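Sandwich line at Radirville: what has changed since November

The cold prep room at the Radirville kitchen has had two robot arms at the assembly tables since November. Several people at Bosness and in the Caltetti building have asked how that is going and whether the same thing is planned for them. Ruth Tunstall, who runs the day shift in Radirville, and Rodel Evangelista from maintenance went over it with us.

The kitchen sends out 900 filled rolls on a normal weekday. Before the change, 700 of those were built fully by hand between four and nine in the morning, with the rest done later for the afternoon vans. The arms now do part of the filling on the early run. People still cut the bread, wash and shred the vegetables, check every tray and do all the wrapping. Special orders and anything for customers with allergies stay with people from start to finish, at a separate table.

No one was let go. Two of the early positions became what the schedule calls cell operator. An operator loads the trays, keeps the containers topped up, clears dropped food and stops the arm when something looks wrong. The pay grade is one step above assembler. Training takes 13 shifts, the last four of them working alone with Rodel on call.

Azadeh Azimi moved over from assembly in the first group. Her wrists are better, she says, and she does not miss the bread knife. She does miss the talking. At the old table there were six people shoulder to shoulder, and now she is at one end of the room with the arm and the others are at the wrapping bench. The bench will be turned in the summer so that both groups face each other.

The start time has moved too. Early shift begins at 4:45 instead of 4:00, which most people like. Those who come in on the first bus from Rathjen do not, as it gets them in well before the shift and the next one is too late. Ruth is keeping a list of who needs a ride. Put your name on it even if you only need one some days.

Soft food is still the hard part. Bread is fairly easy for the gripper. Tomato slices fold or slide, and lettuce comes up in clumps. Timo Bauerfeind changed the grip settings for tomato in the spring and there are fewer stops than there were, but operators should expect to step in. Please write down each stop on the sheet by the door, including the short ones. Timo uses the sheet, and the log in the machine does not say what the food was doing.

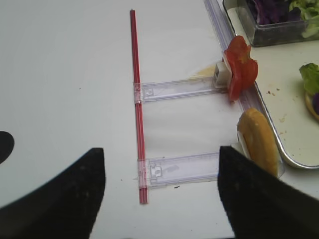
Page last changed: 13th June

At the table, the tomato and bread are worked right at the rim of the metal tray, with the cabbage and lettuce in a clear container on the tray. Crumbs collect there, so the wipe-down between trays stays on the operator's card. Press the stop button first and wait for the light before you reach in.

Anneliese Vogler is handling the questions about Bosness and Caltetti. There is no order placed for either kitchen, and any plan would go to the shift meetings first. You can reach her on extension 177 or leave a note at the Radirville front desk.

The next operator training group has two open places. Sign up with Ruth. You need one year on any assembly table and a current food safety card.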